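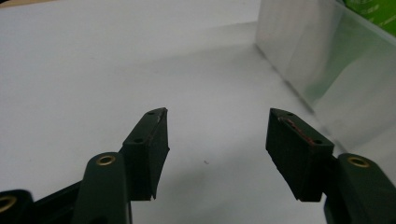 One reader in Brarnau wrote to us that her snack shelf had become a landslide, and that she'd stopped buying chips altogether to avoid opening the door. We felt for her! The cure we keep coming back to is a clear, open-topped box, the kind Culard sells by the stack, with the bags standing on end like files in a drawer. Put a sheet of white paper on a small table first – crumbs show up, and you can try the fit before anything goes near the shelf. 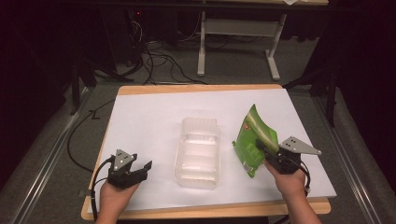
A green snack bag held up beside a clear container on the papered table.

Do the tall bags first, then tuck the little ones in wherever they'll go.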